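From: Aurelia Eberhard
To: shop-floor list
Date: Thu 25 January
Subject: Re: the arm in the finishing room, and who's going to do what

Hi all,

Suleiman Okoro wrote:
> Folks, I've been hearing a lot of talk in the break room and I'd like
> it on the list where everybody can read it. Is the arm going to take
> over the black fabric work or isn't it? If it does, what happens to
> the second shift in finishing? And who gets trained on it? Last April
> Gisler told us "we'll see how it goes" and I don't think we've seen
> much of anything since. I'd also like to know who picks up the work
> when the thing stops at 2 in the morning.
> Suleiman

Thanks for putting this out in the open, Suleiman, and sorry it took me a few days. I've been in finishing on and off since we got back from the break, so I can tell you what I know, which isn't everything!

First the part people keep asking me in the hallway. It isn't taking over the black fabric, at least not this year. Manness wrote the order for pick and carry only, meaning it takes a folded piece off the stack and brings it to the table. Anything that has to be smoothed, turned or checked for flaws stays with us. I've watched it try to handle a loose piece and, well, cloth does what it wants. Those of us who've been doing this a long time feel a pull in the fabric before we see it (I couldn't explain to you how), and the arm doesn't have that. It has a camera and a lot of patience.

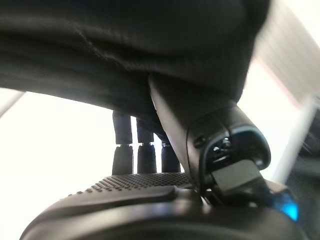 What has changed is how the day goes, and I think that's what's really bothering people. I used to get up from the table all the time to fetch the next piece, and I'd say hello to whoever was over by the racks and stretch my back. Now the stack comes to me. My knees like it a lot. The rest of me is bored by lunch! Denise and I went a whole morning without talking, and we've shared that room for years. So I asked for the walk back, and for now we've agreed to swap stations every two hours, which also means no one gets stuck babysitting the screen all day. If you hate the swap, please tell me before it turns into a habit.

About the numbers, since the sheet on the board got people worked up: we finished 1,794 pieces in the first full month with it. That's 100 more than the month before, and please read that with a grain of salt, as we also had nobody out sick and the Vemura order was all one size. I said as much to Catance when they wanted to put it in their newsletter. They took it pretty well, I thought.

Second shift. I asked straight out and got a straight answer for once, which is that no hours get cut through the summer. I asked for it in writing and I don't have it yet. I'm going to keep asking, and it wouldn't hurt if a few more of you did too.

Training: so far it's been me and one person from nights, and that's too few. They have a two-day course and I'd like anybody who wants it to get it, on the clock, and that includes people who've never touched the controls and think they can't. I was one of those. The first day I was scared to press the pause button. By the second day I was yelling at it like it was my brother-in-law.

As for when it stops in the middle of the night, right now the answer is that whoever's there hits stop, leaves it alone and goes back to carrying by hand. Please don't reach in and try to free the fabric yourself, even if it looks like one little tug would do it. Write down the time on the clipboard and what piece it was on. There's no extra pay for being the one who deals with it, and I think there should be. Suleiman, do you want to bring that up or should I?

I'm in finishing until the end of the week if anyone wants to come try it. Bring your reading glasses, the menu is tiny.

Aurelia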